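4. Preparing the play shop

This section is for the person who lays out the Sengar play shop before the children come. Please read all the steps one time before you begin. You need around 20 minutes.

4.1 Cover the table with the cloth and put the basket for soft toys at the left side.

4.2 Place the plush toys with their knitted clothes on. Pull the wool gently over the fur, with two hands, and do not stretch the collar.
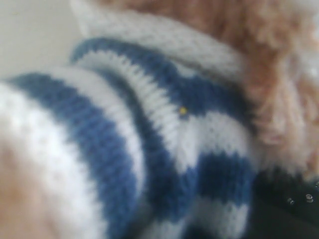

4.3 Check each knitted piece for open stitches. A piece with a hole goes back to Amparo Urquijo for repair — do not cut the yarn yourself.

Note: Wash knitted pieces by hand and dry them flat.

4.4 Fill the grain bowl to 2 cm under the rim. Use only dry grain from the Jitum box, and close the box well. 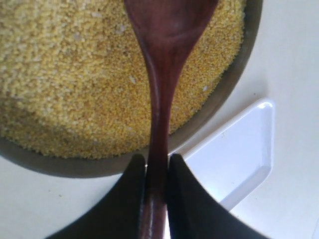 4.5 Scooping is the first activity of the shop, so the grain must be easy to reach. Give one spoon for each bowl. A wooden spoon with a wide, oval bowl and a long handle is suitable for the small yellow grains, and it makes less noise against metal.

CAUTION: Small grains are a choking danger. Children under three years must not use the grain bowl. Sweep the floor immediately after a spill.

4.6 Keep the toys away from the grain, as it stays in the wool.

Questions about this section: Sarita Bhardwaj, room 115.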